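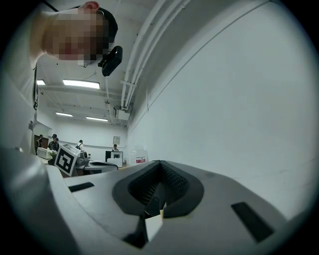

白い部屋の机まわり、どう整える?(作業部屋スレ)

1 名前:mekari_desk
4月から小さい作業部屋を使い始めました!壁も机も真っ白で、天井の下を白い配管が通っている部屋です。この配管が思いのほか好きで、朝8時ごろの光で見ると最高なんです。
机の上は物を減らして、浅いトレーと本1冊くらいでいきたい。みなさんの机も教えてください!

2 名前:nalivbridge
配管むき出し、いいですねえ!うちは天井板で隠れているのでうらやましい。壁が広いなら棚を1段つけませんか。机の上がもっと空きますよ。

3 名前:owen_4
棚は反対。つけたら絶対に物が増えます(経験者)。白い壁は白いまま残すのがいちばん気持ちいい。

4 名前:nalivbridge
>>3
増えるのは棚じゃなくて人のせいでは(笑) 奥行き200ミリの細いのなら文庫本しか載りませんよ。

5 名前:mekari_desk
>>2 >>3
どっちもわかる…!壁はしばらくこのままにします。配管のあたり、もう1枚貼りますね。
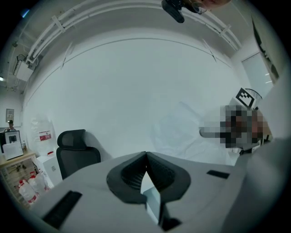

水と椅子の置き場所について

6 名前:brudlow
ウォーターサーバーがある部屋なら、替えのボトルはどうしてます?うちは床に並べる派ですが、家族には不評です。

7 名前:mekari_desk
床です!サーバーの前に3本まとめて置いてます。赤いキャップが白い部屋でいい差し色になっていて、実は気に入ってます。

8 名前:owen_4
サーバーの前はつまずくって。壁ぎわに寄せたほうがいい。あと椅子はヘッドレスト付きを推します。長く座る日に首がまるで違う!

9 名前:mekari_desk
>>8
椅子は黒いメッシュの、ヘッドレスト付きです!仲間ですね。机はこちら。

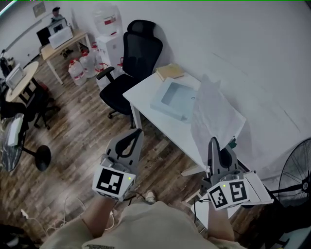
白い机に水色の浅いトレー。奥の壁ぎわに本。

10 名前:brudlow
トレーの水色がきれい!縁が立っているからペンが転がらなくてよさそう。

11 名前:nalivbridge
机を壁に対して斜めに置くの、いいなあ。私ならぴったりつけてしまいます。右に掛かっている半透明のシートは畳みたいけど。

12 名前:owen_4
シートはそのままでいいよ、ふわっとして好き。木の丸いサイドテーブルも見えるね。あれ、机の横に持ってきたら?お茶置き場に最適。

13 名前:mekari_desk
>>12
それいただきます!夕方さっそく動かしてみます。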